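**Mochila infantil con peluche frontal: ¿se lava entera o por partes?**

**nkuna_taller** – lunes, 18:40
Mochila verde azulada con correas naranjas y cara de animal de peluche en el frontal. La etiqueta interior es ilegible. Pensaba en lavadora a 30 °C, ciclo corto, sin centrifugado.
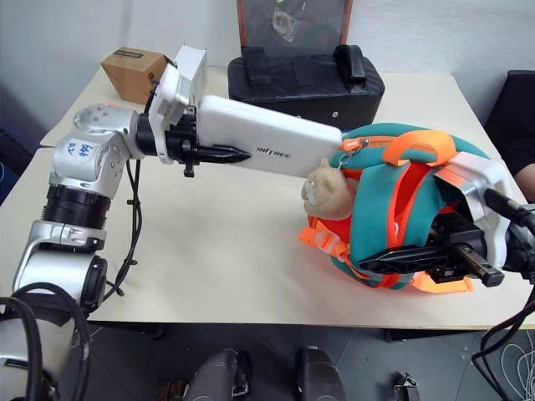
*La mochila, con la hebilla y la cremallera en naranja.*

**bollon11**
En lavadora no. El peluche retiene agua y apelmaza el relleno. Cepillo blando, jabón neutro y agua fría, por zonas. El naranja, aparte: prueba antes en una costura interior.

**Khanyisile Adams**
Discrepo. Llevo casi 15 mochilas lavadas a máquina en bolsa de malla, con la cremallera cerrada y la hebilla envuelta en un paño. Solo 3 perdieron color.

**bollon11**
Tres de quince es un 20 %. Para mí es mucho.

**nkuna_taller**
¿Y el animal? No sé si es ratón o mono. Tiene dientes blancos pequeños y no quiero que se despeguen.

**Khanyisile Adams**
Ahí sí, a mano. Paño húmedo y secado a la sombra, colgada del asa, con todo abierto.

**plasonau**
El asa deforma la costura si cuelga mojada. Mejor en plano, sobre toalla.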